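Tray Layout for a Shared Drinks Station
Jolán Major and Lev Zinchenko, Drondaston project group, April

2. Method

The station uses one shallow tray with rounded corners and a raised rim, laid flat on a grey tabletop. Each can is placed on its side within the rim. The tray must be empty at the start of a trial. We ran 20 trials in two sets.

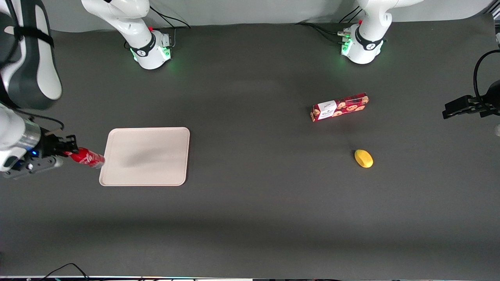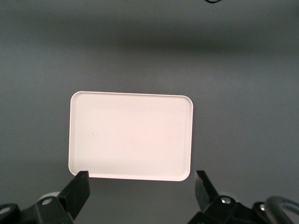

Figure 2. The empty tray on the grey surface. The red can is shown in the first view only.

3. Results

The can stayed within the rim in 17 trials. In the other three it rolled over the long edge. Placing the can parallel to the short edge gave the poorer results. A deeper tray from Savchuk will be tested next, using the same table and the same can size.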